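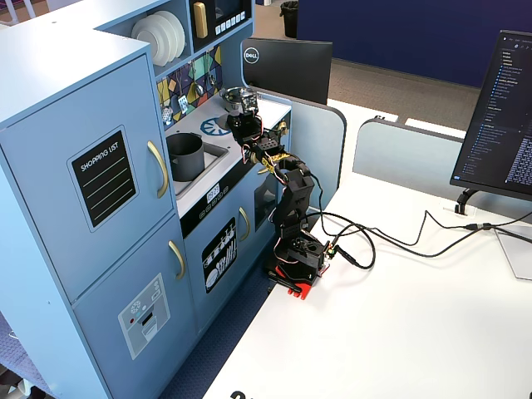 The Folder Called Danzer

I finally opened it last Thursday. It's the folder where I keep everything I've ever started writing and then abandoned, and it's named after the first character I ever made up, a grumpy ferryman who only spoke in complaints. There are 267 files in there. I was expecting maybe forty!

Some of them are one line long. One just says "Tridow, but the river is gone" and I have no idea what I meant (Tridow is the town Danzer lives in, and the river is sort of the entire point of having a ferryman). Another one runs to 2,000 words and stops in the middle of an argument between two sisters over a coat. I read that one twice, because I wanted to know who got the coat, and past me never wrote it down.

My friend Albane Langlois thinks I should pick one and finish it before I'm allowed to start anything new. She's probably right, but starting is the part I love - that first page where the people could still turn out to be anybody. By page 8 I know them too well and I start noticing the dishes in the sink.

What surprised me was how much the old stuff sounds like whatever I was reading at the time. There's a whole stretch where every sentence is four words long, and then a stretch where everybody sighs at windows. So much sighing. I counted the windows in one story and had to go make tea.

Anyway, I pulled out two that I think still have some life in them. One is the coat story. The other is called Pirkia, and it's about a woman who writes letters to the person who lived in her apartment before her, and gets answers. I wrote the first three letters in one night and never touched it again. I printed it this time and I've been scribbling on it in green pen, mostly crossing out the word "suddenly."

Letter four is half done. She's asking about the noise in the pipes.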